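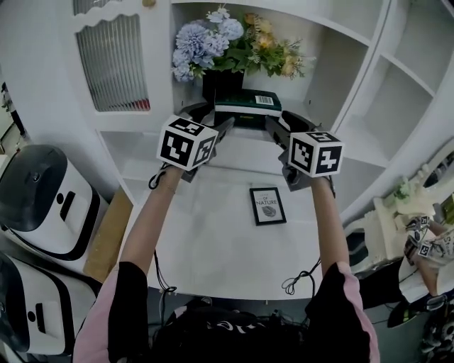

Can a machine tidy a shelf in a normal home today? In a few homes, slowly, and with a person standing near who can help when it stops.

Speaker notes, August 1, 2020
Talk length: 30 minutes, then questions
Working title: Who puts the book back?

Opening (stay on the first slide)

Good afternoon. Wait until the door is closed.

I work with machines for a living, and at home I still dust the shelves myself. I want to begin with this fact so that you know which kind of talk it will be. I will not promise you a house that cleans itself. I will try to say where we are.

Ask the room: who has a machine at home that washes the clothes? Everybody raises a hand. Who has a machine that puts the clothes in the closet? Wait a little. Then continue.

On the first slide there is a white shelving cabinet. Please look at the dark green book near the black vase. It is a small job. Two hand-held grippers are pointing at the book, and a person's arms are behind them. The person brings the eyes, the judgment and the patience. The gripper brings only the fingers. I like this way of working, because it shows us how much of the job is done before the fingers close.

Part one: why a shelf is difficult

Speak slowly here. Last time I was too fast.

A book lying flat is difficult for two fingers. You cannot easily go under it. A human hand will push the book toward the edge, or lift one corner with a nail, and we do this without thinking. For a machine each of these is a separate skill.

Then there are the neighbors of the book. On the slide the flowers are artificial, so they do not lose petals, but a bouquet is still a bad neighbor. It has no clear border. Where does the flower end and the free space begin? Most planning software likes boxes, and a bouquet is not a box.

Point to the cabinet door with the ribbed frosted glass. Glass of this type is hard for many depth cameras. Say it in one sentence and go on. If somebody wants the details, take it in the questions.

Also mention the white shelf on a white cabinet. For us it is pleasant to look at. For a camera it has few features to hold on to.

The cubes with the black and white patterns: I should explain them briefly for the people from the shop side. They are markers. A camera that sees such a pattern can compute the position and the angle of the gripper. So the movement of the hand can be written down as numbers, and a machine may later learn from it.

Part two: our own trial (the Alel test)

In March we tested our shelf arm, which we call Alel, at the Noiphan store. The task was to take items from a display shelf, wipe the place, and put the items back. It had 6 item types. We made 3,000 attempts in total, most of them in the evening after closing.

What went well: mugs, small boxes, anything with a firm side. The staff stopped watching it after the first week, and I took this as a compliment.

What went badly: flat things and soft things. With thin books the arm often pushed the book to the wall and then tried to grasp the air. Picture frames fell on their faces. We lost two of them. The store manager was kind about it.

Tell the story of the price labels only if there is time. (The arm wiped them off.)

Speed: the arm needed roughly four times as long as an employee for the same shelf. I have to say this number clearly and not hide it in a chart.

Part three: home against shop floor

Drink water.

In the shop things return to the same place. Somebody has made a plan of the shelf. At home there is no such plan, and if there is one, it lives in the head of one family member. My colleagues at Bekomau work on this with a tablet program named Soveo. You show it once how the shelf should look, and it compares. It is a good idea, but my own shelf looked different each day, and after a few days I stopped correcting it.

My opinion, and please mark it as an opinion: the shop floor will come first, at night, with simple goods. The living room will need much longer. I would be glad if someone in this room proves me wrong.

Likely questions

Price. I do not have a price. Say so.

Jobs. Answer seriously. At Noiphan the evening staff still did the shelf after the arm, so no hours were saved in this trial.

Why two fingers and not a full hand? Fewer parts, easier repair, and the data is simpler to use. A full hand would be better for the flat book.

Can we see it moving? The video is on the second laptop. Check the cable before the break.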